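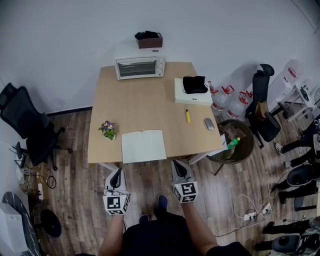

Stikora table, light wood

The Stikora is a table for small homes, where one table has to do the work of several. People eat on it, write on it, and in many apartments they also keep a kitchen appliance on it all year. We designed the size and the surface for this kind of use.

Length of top: 112 cm
Finish: hard wax oil, matte
Delivery: flat, in one carton
Assembly time: 17 minutes with two persons
Article group: Kaltton living, tables

About the top

The top is finished by hand in two thin layers of oil. It has no lacquer, so the wood feels a little dry under the palm when it is new. After the first months of use it becomes smoother. Small scratches can be repaired at home with the Pustetti care set, which is sold separately. Please wipe spilled coffee and tomato sauce in the same hour. Ink from a ballpoint pen normally comes off with soap, but permanent marker does not.

Ro-un Tak, who drew the table, wanted the corners soft enough that you do not hurt your hip when you pass it in a narrow kitchen. The first drawing had a drawer for cutlery. We removed it after testing, as it touched the knees of taller people.

Can I put a toaster oven on it?

Yes, many customers do it. Leave one hand of free space between the oven and the wall, and put the heat mat Ban under the feet of the appliance. Do not use an extension cord which hangs over the edge where children are sitting. A flower pot needs a saucer, also when it is a glazed pot, because water can stay under it for days and leave a dark ring. We have seen many such rings in returned tables. 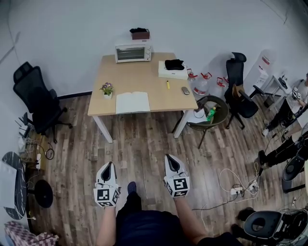
Assembly

The legs are fixed with steel bolts, and the key is in the carton. Put the top on a blanket with its face down, set all the legs loosely, and tighten them only when the table is standing on its feet. Tighten them once more after one month. If your floor is not flat, turn the small foot under the leg until the table does not move. Spare bolts can be ordered free of charge from Nele Peeters in our parts office. Please write the number from the sticker under the top.

Opinions from customers

"I use it for breakfast and after that for my homework correcting. The color is a bit lighter than I expected from the website, but I like it now." Eun-ji Ra

"Good table. The carton was heavy for the stairs, and one felt pad was missing. They sent me a new one in the same week." Talha Baloch

Delivery and returns

We deliver to the room of your choice if there is an elevator. Without elevator, we deliver to the door of the building. You can return the table in its carton within the return period written on your invoice. Tables which are already oiled by the customer cannot be taken back.

Wood samples are sent by mail on request. Page last changed: 2021-08-27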